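Unit 4: Curves, Shells and Why Thin Things Can Be Strong
Introduction to Product Form - course handout, updated 1 February 2025

Welcome back! Last unit was all flat panels and straight edges, and I know a few of you were getting tired of boxes. So now we get to curves, my favorite part of the whole course.

Start with a sheet of printer paper. Hold it by one short edge and it flops over. Now pinch that edge into a slight U and hold it again. It sticks straight out! Same paper, same weight, and you could set a pencil on it. For the paper to droop now, it would have to stretch along the sides of the U, and paper is very bad at stretching. An eggshell works the same way, and so does a bicycle fender.

Single and double curvature

A surface that bends in one direction only is singly curved. Cylinders and cones belong here. You can make them from a flat sheet without any wrinkling, and for that reason model makers love them. A surface that bends in two directions at once is doubly curved: a ball, a spoon, a saddle. You can't wrap a flat sheet around one of these neatly (try gift-wrapping a soccer ball, it's a great way to lose an afternoon). Doubly curved parts have to be molded, pressed, cast or carved.

Doubly curved shells are usually stiffer for the same wall thickness. They also cost more to tool up for. In the Nornska kettle case study in your reader, look at how the body is a plain cone almost to the top and only the shoulder is doubly curved. Ask yourself what the designers were saving there, and what they gave up.

Where one shell meets another

Almost nothing is made in one piece. Sooner or later two shells have to meet, and you need to decide what the meeting line looks like. Three terms to know:

Parting line - the faint line left where two halves of a mold came together.
Shut line - the gap between two separate parts, like a car door and its fender.
Reveal - a gap made wider on purpose, so that small errors in fit don't show.

A seam that follows the curve of the form tends to calm the eye. A seam that cuts straight across a round form makes it look chopped in two. Sometimes you want that! The Bornov desk lamp has a hard straight break right at its widest point and I think it's wonderful.

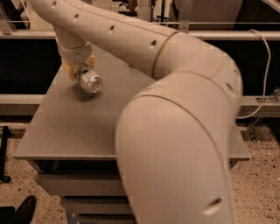 Gap width matters a lot too. Eyes are very good at spotting a gap that gets wider along its length, and much worse at judging how wide an even gap is. So keep it even first, then worry about keeping it small.

Highlights

Glossy curves show every dent. Hold your model under a window and turn it slowly, watching the bright band slide over the surface. If the band jumps or kinks, the curvature changes too suddenly there. Sand, prime, look again. Matte paint hides a good deal, so do this check before the final coat.

For next time

Read the Morikawa chapter on bent plywood, up to page 27. Build a paper bridge that spans 200 mm using one sheet and 2 strips of tape. Foam people: the Stonix blocks are on the shelf by the sink, one each please.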